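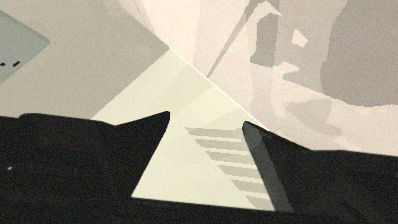
Ticket: Wrist view freezes during remote-control teaching, gripper keeps closing
Product: Trarkus teaching client, simulated cell
Status: Resolved, one item left open
Opened: 28 October 2021
Site: Calteo training room

Reported problem
Operator is teaching the pick task in simulation with the hand controller. Part way through a demonstration the wrist view stops updating. The arm still follows the controller and the gripper still closes. When the view comes back the fingers are somewhere else and the demonstration has to be thrown away. Happens on the Engelhardt workstation only. The other workstation runs the same task file without trouble.

Settings when reported
View rate 30 per second
Controller rate 30 per second
Render quality: low
Recording: on, saving to the shared drive

Entry 1
Asked the operator to repeat the task with recording off. No freeze in a full run. Switched recording back on and the view froze before the first grasp. Controller log shows commands arriving the whole time, so the link to the hand controller is fine.

Entry 2
Operator also asked about the speckle over the wrist view, worst on the black of the fingers. This is separate. Low render quality leaves noise like that in the picture and it does no harm to the recorded joint positions. Tried medium quality. Freeze still happens with recording on, so put it back to low.

Entry 3
Moved the save folder from the shared drive to the local disk. Did 3 demonstrations with recording on and had no freeze. Moved it back to the shared drive and the freeze returned on the next attempt. The client waits for each file write before it draws the next view. Controller input runs separately and does not wait, which is how the arm carries on moving.

Entry 4
Checked the other workstation. It has been saving locally since July, when the Jaller update was put on. The Engelhardt machine was missed.

Fix
Set the save folder to local disk. Copy demonstrations to the shared drive at the end of the session, with the client closed. Turn on "hold arm if view is late" in the teleoperation settings and set it to 2 missed views. It was off on both machines and is now on.

Demonstrations already saved
Any run where the view froze should be deleted, including runs that ended in a good grasp. The operator was steering without a picture for part of it. Look for a gap in the view timestamps while the joint values keep changing.

Still open
The client gives no warning when a write is slow. Passed on as a request for the next release. Operator to reopen this ticket if the freeze comes back with local saving.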